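Call for Participants: Shared Robot Cell Build at the Skolton Workshop
December | Posted by Farzana Orakzai, Program Coordinator

Search this site Enter keywords Go

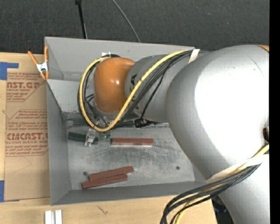
The Skolton Workshop invites applications from members of the public who wish to take part in the second phase of its shared robot cell build. The project, known as Dralloda, brings together people with a practical interest in automation to assemble, wire and program a bin-picking station on workshop premises. No fee is charged for participation, and no payment is made to participants.

Background

Dralloda began as a member proposal and has been carried out in evening sessions under the technical direction of Attila Vass. The first phase covered the arm, its cabling and a first gripper. The second phase will address four areas of work:

- Revision of the cable routing between forearm and wrist, including strain relief
- Design and testing of new gripper fingers for rectangular blocks lying flat or against a bin wall
- Cutting and fitting of acrylic guard panels
- Pick-and-place software, including recovery after a missed grasp

Participants will be assigned to one area at the start and may request a change at the midpoint review.

Who May Apply

Applicants must be 18 or older and able to attend two evening sessions per week, from 6:30 p.m. to 9:00 p.m. Prior experience with industrial robots is not required. Experience in at least one of the following is expected: basic electronics, hand or machine tools, 3D modeling, or programming in any common language. Applicants for the guard panel group should be comfortable measuring and cutting sheet material.

All participants must complete the workshop safety induction before entering the cell area. The arm may be run only when a session lead is present. Closed shoes are required, and long hair must be tied back.

Time Commitment

The second phase is planned at some 100 hours per participant. Persons who cannot commit to the full period may apply as reserves and should say so in their application.

Materials and Ownership

Tools, stock and consumables are provided. Each work area has a parts allowance of $800, to be spent with the approval of the session lead. Drawings and code produced during the project will be published in the Hustuvex members' library under an open license, with contributors credited by name unless they ask otherwise. Hardware remains the property of the workshop.

How to Apply

Send a letter of no more than 505 words stating your preferred work area, your relevant experience and any evenings on which you are unavailable. Photographs or drawings of past work may be attached. Letters may be left at the front desk or mailed to Room 112, marked "Dralloda."

Applications close at 5:00 p.m. on the last working day of December. Applicants will be notified in writing. Questions on technical matters should be addressed to Attila Vass and all other questions to Farzana Orakzai.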